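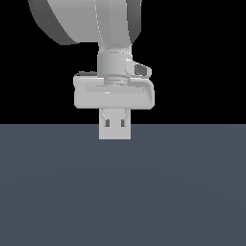

Section 3. Setting up your Mokent drip timer

Okay, let's get your tomatoes watered while you're off at the beach! I've put this timer on more hose bibs than I can remember, and the whole job takes me about 20 minutes, with a coffee.

1. Shut off the faucet and take off the hose. Check the rubber washer inside the timer's inlet. If it's cracked, swap it for the spare in the bag.

2. Put in two fresh AA batteries (no rechargeables, they drop out on me halfway through July) and press the cover down until it clicks.

3. Screw the timer onto the faucet by hand. Please leave the wrench in the drawer!

4. Add the pressure reducer, then the filter, then your half-inch tubing. The arrow on the reducer points toward the garden.

5. Open the faucet all the way and hold MANUAL for 3 seconds. Walk the line and look for drips at every fitting.

6. Set the clock first, then the start time. I run mine at 5:30 in the morning for 25 minutes, every other day, and go longer once it gets really hot.

Note: If you have the older Muretti tubing, the Mokent fittings go on stiff. Dip the tube end in a mug of warm water and it slides right on.

Caution: Never run the line without the reducer. Drip fittings pop off under full house pressure, and you'll find them in the neighbor's yard.

Caution: Bring the timer indoors before the first freeze. For me that means October, and I drain the filter the same day. Winter storage is in Section 5.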